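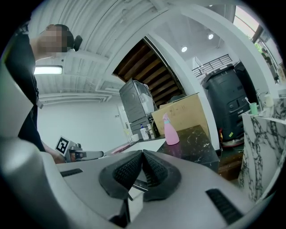 天井の水滴は屋根の穴よりまず床を疑え、とVeikko Miettinenは言うのですが、本当に床の湿気で天井から水が落ちてくるものなんでしょうか。

折板屋根の貸し倉庫で冬の結露に困っています

27/07/2022 投稿者:Niilo Hämäläinen
読了時間:6分
最終更新:1月

倉庫の床面積は240平米、鉄骨で、屋根は金属の折板です。裏に断熱材は貼られていません。借りて2回目の冬を越しましたが、1月の朝に暖房を入れると、しばらくして天井から水が落ちてきます。雨の日とは限らず、むしろよく晴れて冷え込んだ朝のほうがひどいです。

段ボールの上に落ちると底まで染みるので、冬の間は荷物にブルーシートをかけています。シートの上に水がたまり、片付けるときにこぼれて床が濡れます。これを毎朝やるのが正直しんどいです。

暖房はBurnoraの石油ストーブで、煙突のない開放式です。換気扇は壁に2台ありますが、寒いので冬はほとんど回していません。床は土間コンクリートで塗装なし、シャッターの下に隙間があります。

大家のNieminenに屋根を見てもらったところ、穴もさびもなく雨漏りではないとのことでした。工事をするなら借主負担、ただし天井裏に何か貼るのは構わないそうです。夏のうちに手を打ちたいので、何から始めればいいか教えてください。できれば屋根の葺き替えのような大きな工事は避けたいです。

追記:Utellの温湿度計を事務机の上に置いています。1月の記録が残っていたので見たところ、暖房を入れる前は湿度がそれほど高くないのに、昼前には80%を超えていました。

川べりの建具屋

原因はほぼストーブだと思います。灯油を燃やすと、燃やした量と同じくらいの水が水蒸気になって出ます。煙突がなければそれが全部室内に残ります。暖かい空気は上に行くので、夜のうちに冷え切った屋根板に触れて水になります。晴れた朝にひどいのは、放射冷却で屋根が外気より冷えるからです。

床の話も間違いではありません。防湿シートを敷かずに打った古い土間だと、地面の湿気が一年中上がってきます。調べるには、厚手のポリ袋を切り開いて床に置き、四辺をテープで塞いで一晩か二晩そのままにしてください。めくったときに裏側が濡れていたり、コンクリートの色が濃くなっていたりすれば、床から来ています。できれば壁際と真ん中の両方でやってください。梅雨から夏は室内の湿気が冷えた床で結露することもあって紛らわしいので、結果は冬にもう一度確かめたほうが確実です。

順番としては、

1. 暖房を煙突付き(FF式でも可)か電気に替える
2. 冬も換気扇を回す。弱くていいので、ストーブをつけている間はずっと
3. 床を調べて、湿っていれば防湿塗装かシート
4. それでも落ちるなら屋根裏の断熱

断熱から入る人が多いですが、水蒸気の量が減っていないと、断熱材の継ぎ目や鉄骨の露出したところに結露が移るだけで終わることがあります。鉄骨の母屋は特に冷えるので、屋根だけ貼っても母屋から落ちます。

あと、開放式ストーブで換気をしていないのは結露以前に危ないです。一酸化炭素の警報器は今すぐ付けてください。

mattari_soko

うちはLosticoの吸湿フェルトを貼りました。材料だけで1平米1471円でした。水を吸って昼間に乾くので落ちてはこなくなりました。ただ貼るのは大変です。高所作業車を借りました。腕が上がらなくなります。

貼ってよかったとは思いますが、雪の日が続くと乾かないまま次の朝になって、やっぱり少し落ちます。においは気になりません。

Niilo Hämäläinen(投稿者)

ありがとうございます。警報器は今日注文しました。

フェルトの値段、屋根全部に貼るとかなりの額になりますね。折板は山と谷があるので、実際の面積は床より広いはずですし。荷物の上だけに貼るというのはありでしょうか。

mattari_soko

部分貼りはやったことがないので分かりません。

川べりの建具屋

部分貼りは、勾配のある屋根だとあまり勧めません。貼っていない上側についた水が伝って降りてきて、フェルトの端に集まって落ちます。やるなら棟から軒まで、一列通して貼ってください。貼る前に油分とほこりを拭き取ること。ここを省くと翌年の夏に端から剥がれてきます。夏の屋根裏は相当熱くなるので、作業は涼しい時期の午前中に。

部分貼りよりは、荷物の置き方を変えるほうが安いかもしれません。水が落ちる場所は毎年だいたい決まっています。屋根のボルトの真下や母屋の下端なので、床に残った水の跡をチョークで囲っておけば、棚をどこに寄せればいいか見当がつきます。シートを使い続ける場合は荷物に直接かけず、棚の上に傾けて張って、低い側に雨どいの切れ端とバケツを置くといいです。水がたまらないので毎朝の片付けは楽になります。

シャッター下の隙間は、冬は塞がないほうがいいです。換気扇を回したときの給気口になります。虫が気になるならブラシ状の隙間材にしてください。

Niilo Hämäläinen(投稿者)

床にポリ袋を貼ってみました。奥の壁際だけ裏がうっすら曇り、真ん中は何ともなかったです。季節が季節なので、1月にもう一度やってみます。

この冬は暖房を電気に替えて換気扇を回し、それで様子を見ます。契約容量を上げる必要があるのでNieminenに問い合わせ中です。フェルトはその後で考えます。

川べりの建具屋

それでいいと思います。温湿度計は机の上のほかに、天井近くにも一つ吊るしておいてください。机の上の湿度が低くても、上のほうは違う数字になっていることがよくあります。壁際が湿るのは、外の雨どいの排水が基礎のそばに落ちている場合もあるので、次に雨が降ったら外側も見てみてください。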